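The Weighbridge at Clivano

The weighbridge at Clivano read in steps of 20 kilograms and had been certified to do so for as long as the quarry had owned it. The certificate hung inside the cabin door. The date of the last inspection was 3/31/05, and the inspector had initialled it in green ink.

The operator worked from six until two. Each lorry was weighed empty on the way in and loaded on the way out, and the difference went on a ticket in three parts. The white part stayed in the cabin, the pink went to the driver and the yellow went up the hill to the office. Most of the stone went to Drisel, the cement works across the river, which paid by the tonne and did not argue about it.

In July the operator noticed that the empty lorries were getting heavier.

The change was small. A lorry that had come in at 12,400 all spring now came in at 12,420, then at 12,440. Another did the same a week later. The operator checked for mud under the plates, for stones in the gap, for water in the pit. The pit was dry. The test weights were kept in a locked shed, each of them 500 kilograms, and the operator had two of them brought over on the forklift and set down in the middle of the deck. The display showed 1,000. They were moved to the north end, then to the south end. The display showed 1,000 both times.

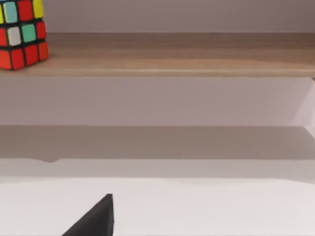

Kaczorowski said over the telephone that a bridge which reads true at both ends and in the middle is a true bridge, and that the fault had better be looked for in the lorries. The firm's call-out charge was 532 and did not include travel. The operator wrote the figure on the back of a white ticket and put the receiver down.

The lorries were looked at next. The drivers had no objection. Their tanks were dipped, their toolboxes opened, the spare wheels unbolted and bolted on again. In one cab there was a sack of onions. None of it came to 40 kilograms, and in any case the drivers pointed out that the same lorries were lighter at the other end. Drisel had its own bridge, newer, with a printer, and Drisel's printed weights had not moved since January.

The operator began a second book. It was a plain ruled book and had nothing to do with the tickets. In the left column went the empty weight at Clivano, in the right column the empty weight at Drisel, copied from the printed slips that the drivers brought back in their shirt pockets. By the end of the month the two columns differed by 80 kilograms on every line. 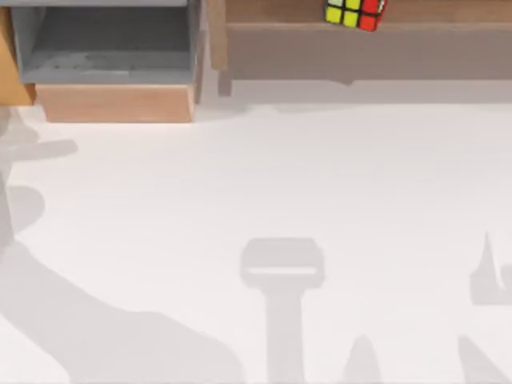
The office did not want the second book. A heavier empty lorry meant a smaller difference, and a smaller difference meant that the quarry was giving stone away, but the amounts were too slight to go into the monthly return, which was rounded to the nearest tonne. A man from Postitz came about the telephone line and was asked, since he was there, to look at the cable between the deck and the display. He looked at it and found it sound.

One morning before the first lorry the operator walked out and stood on the deck alone. The display could be read through the cabin window. It should have shown 80, being the nearest step. It showed 160.

The operator got off. It showed nothing. The operator got on again, at the north end, and then at the south.

The forklift was fetched, and the test weights with it. They read 1,000.

At ten past six the first lorry turned in at the gate. The operator went back inside, sat down, and wrote 12,480 on a ticket, white, pink and yellow. The total for the day was just under 4,000 tonnes short of the yearly quota, and the office rang down to say so.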